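January 26, 2020

Transfer booking notes, Prandbridge desk.

Went through the return-leg pickups again. The October complaints nearly all come from one thing: the driver gets the flight departure time and works backward from it, but the coach calls at Thevar first and the guests staying there are never ready. Set the Thevar stop 7 minutes earlier in the sheet and left the rest alone. Will see what the drivers say.

Celtanska still wants a flat 200 for a return transfer, any party size. Fine for families, bad for couples. Asked for a separate price for 2 passengers and got no answer yet. Don't quote it on the site until we have it in writing.

Flutodine import: ran it on last season's bookings. Child seats come through as luggage if the note field has a comma in it. Took the commas out by hand and it loaded clean. Needs a proper fix before Easter — the hand edit took most of the morning. Also the arrival terminal is blank for anything booked by phone. That one is our fault, the phone form never asks.

Late arrivals: the waiting time is counted from scheduled landing on the old form and from actual landing on the new one. Customers have been sent both. Use actual landing from now on and change the confirmation email to match. Old PDFs are still on the shared drive, to be deleted.

To do: reprint name boards, check the Thevar meeting point text, chase Celtanska.
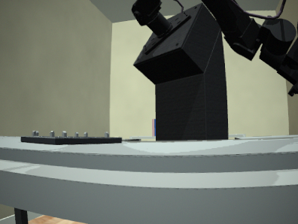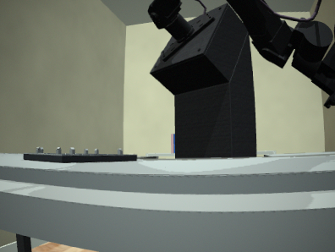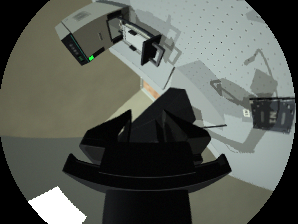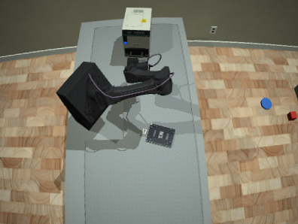
Black robot hardware, four views. The last has the gray table and the controller with the blue light.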